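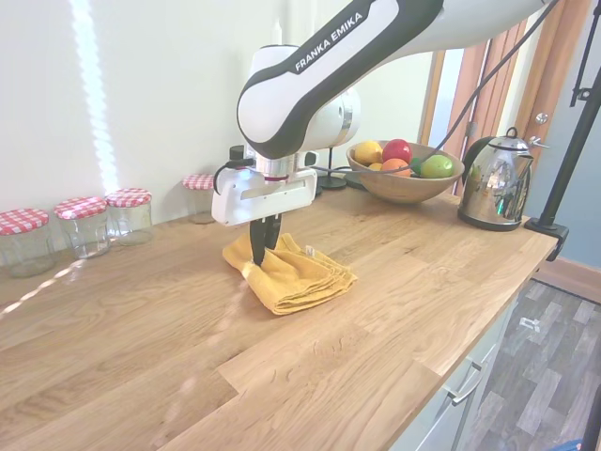
Ticket 1000 – Trernent dishwasher, error E4
Opened 9/13/20 by Kamrul Mollah
Site: Gerwood, unit 5
Status: Closed

Tenant reports the machine stops four minutes into the wash and beeps. Display shows E4. Power reset tried twice, same result.

Update 1: Checked the inlet valve and hose. Water pressure fine. Filter dirty, cleaned it. Ran a short cycle, E4 came back at the same point.

Update 2: Pulled the kick plate. Water in the base pan, float switch up. Source is the sump hose clamp – loose on the pump side. Dried the pan and fitted a new clamp from Gunawardena stock.

Update 3: Two full cycles run, no error, pan dry. Hose itself has some wear. Spare ordered, to be fitted at the December visit.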